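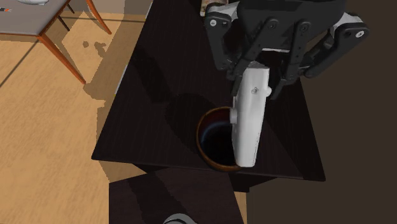 Notes from the Tuition Room: What My Evening Class Taught Me About Talking

Last updated: November
Reading time: 7 minutes

When the newsletter asked for a page on the adult English classes at the Tolard Center, I said yes right away and then sat at my kitchen table for a good while wondering what on earth to put in it. I have been teaching the beginners' evening group for 4 years now, and the trouble with doing anything for that long is that you stop seeing what is interesting about it. So I have decided to write about the thing I think about most on the drive home, and that is small talk.

I should say first that our learners come to us with all kinds of reasons. Some need English for a job, or for a better job than the one they have. Some have children in the local schools and are tired of being handed a note from the teacher that they have to pass to an eight-year-old to read out loud. A few have been in this country for decades and got by very nicely in a household and a neighborhood where they never needed a word of English, and then something changed, a move or a death in the family or a grandchild, and they found that they did. The oldest person in my present group is 71 and has better handwriting than anyone I know, including me (especially me!).

The course book we use spends its first chapters on what you might call useful English. How to buy a stamp, how to ask for the bus to downtown, how to tell a doctor where it hurts. I have nothing against any of it and we do it all, sometimes twice. But a couple of winters back I began to notice that my learners could do these things quite well and still felt shut out. One woman told me she could manage everything at the pharmacy except the part where the man behind the counter said something friendly. She knew it was friendly from his face. She would smile and nod and leave as fast as she could, and she had started going to a different pharmacy, farther away, where the staff were rude and left her in peace.

I thought about that for weeks. I had been so proud of my pharmacy lesson, too.

So we began doing 7 minutes of chatting at the start of every class. I set the kitchen timer, and when it rings we stop, even if somebody is in the middle of a story, which is very often the case. I picked 7 because 5 was over before people had taken their coats off and 10 felt like a chore to the shy ones. The rule is that you may talk about anything that does not matter. Weather is allowed. So are traffic, soup, shoes, television, how long the line was at the grocery store, and whether the room is too warm. (The room is always too warm or too cold. We have had some of our best conversations about the radiator.)

The first few times it was awful. People looked at their books. In several of the places my learners grew up, it would be strange, or even a bit rude, to talk to a person you hardly know about nothing in particular, and a couple of them explained this to me very patiently. One gentleman asked why Americans say "How are you?" and then keep walking. I gave him a long answer about greetings and questions, and he listened to the end and said that in that case we should find a different word for it. I still think he has a point.

There was the opposite kind of difference as well. For some of the group, asking after somebody's whole family, one relation after another, is only good manners, and skipping it feels cold. For others those same questions feel like prying. We spent one entire evening on what you can ask a neighbor in the first week, in the first month and in the first year, and it turned into the loudest class I have ever run. Salaries! Weddings! Whether you can ask what somebody paid for their sofa! I learned more that night than I had in a whole semester of night school myself, and I drove home with the radio off so I could think it all over again.

I do want to be fair about this, and say that the adjusting ought not to be all on one side. I try to tell my learners that they are not doing it wrong when they do it differently, and I try to tell my own neighbors the same thing when it comes up. If the new family across the street doesn't wave the first time, it may be that where they come from you don't wave at strangers until you have been introduced. Or they may have their hands full of groceries. Wave again another day. Slow down a little when you speak, but please don't shout, as loudness has never helped anybody follow a sentence. Leave a gap after you ask something and let it be a longer gap than feels comfortable. My learners tell me that the answer is usually on its way, and that it gets lost when the other person jumps in to help.

And please do correct people if they ask you to, and leave it alone if they don't. One of my group has a lovely habit of saying "I am agree," and she says it so warmly that I have put off fixing it since last spring. I will get to it.

I have been asked whether learners have to give up their own language in class. They do not. When we began, I had a rather stern idea that it should be English only from the moment the door closed, and I held to it for most of a term. What happened was that the ones who were struggling went silent, and the ones who could have explained the thing to them in ten seconds felt they had to sit on their hands. These days there is a good deal of whispering in other languages, and then the English comes along after it. I have picked up a few words myself. My pronunciation causes a lot of happiness in the room.

The other change I would mention is the notebook. Each learner keeps a small one for things they overheard during the week and did not understand, from the bus or the checkout or the school gate, and we go through them together after the break. "Hang in there" has come up more than once. So have "no worries," "you're all set," and "I'm good," which apparently means yes in some places and no in most. I began copying the best ones into a list of my own, and it stands at 157 now. I can't say I know how to explain every one of them. I tried "it is what it is" in October and we got nowhere at all, although everyone agreed that their grandmother had said something very like it.

As for the woman with the two pharmacies, she is back at the near one. She told the group during chatting time that the man had said it was cold out and she had said yes, and that her feet were very cold, and he had said his were too. Then the timer rang and we did prepositions.

For anyone thinking of joining us, the beginners' group meets upstairs at the Tolard Center at 6:30 in the evening, and there is an improvers' group in the room next door at the same time. You do not have to have taken a class before and you do not have to bring anything. If you have a friend or a neighbor who might like to come but feels nervous about walking in alone, come with them and stay the first evening - plenty of people have done that, and there is always tea. We would also love to hear from anyone willing to come in now and then as a conversation partner. You don't need to know any grammar. You only need to be able to talk about soup for 7 minutes, and to listen while someone else does the same.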